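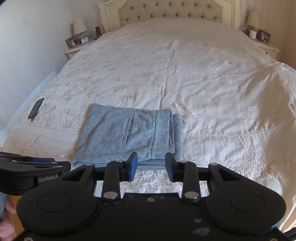 Figure 8.1 Folded trousers in a speckled, tweed-like cloth, on an embroidered bedspread.

Chapter 8
Cloth and the Household

Open any closet and you are looking at a kind of history book, though most of us are too busy hunting for a clean shirt to read it. For much of the past, cloth was among the costliest things a family owned. Sheets were listed in wills, coats were turned inside out and sewn up again when they faded, and a good pair of trousers might pass through three owners before it ended up as rags.

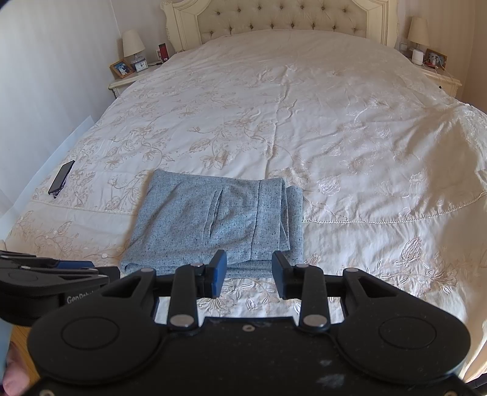
By the time the mill at Kasmont opened its doors, all of this was beginning to change. It employed nearly 300 people and could turn out 1,000 yards of plain wool in a day, more than a village of hand weavers might manage in a season. Prices fell, and families who had once owned a single good outfit — saved for weddings and funerals — found they could think about a second.

We will spend a good part of this chapter with Forough Kordestani, whose letters home describe 30 years of sewing and mending in the mill town. She is wonderful company, and she has strong opinions about buttons! As you read her, keep asking who did the work of caring for cloth, and how much of the day it took.

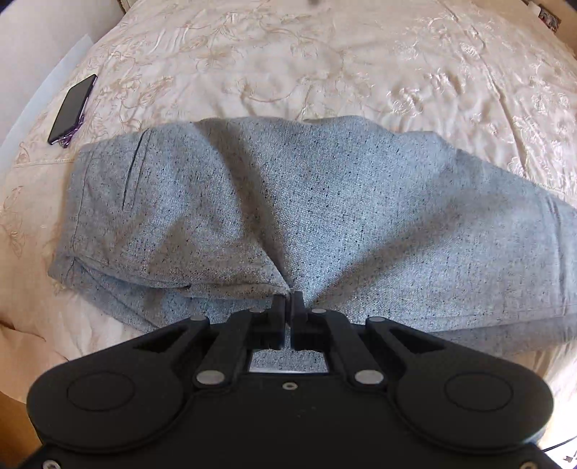
8.1 Before the Mill

Spinning came first, and it was slow. A weaver at a hand loom could use up yarn faster than several spinners could make it, so the whole household was drawn in, from small children to grandparents by the fire.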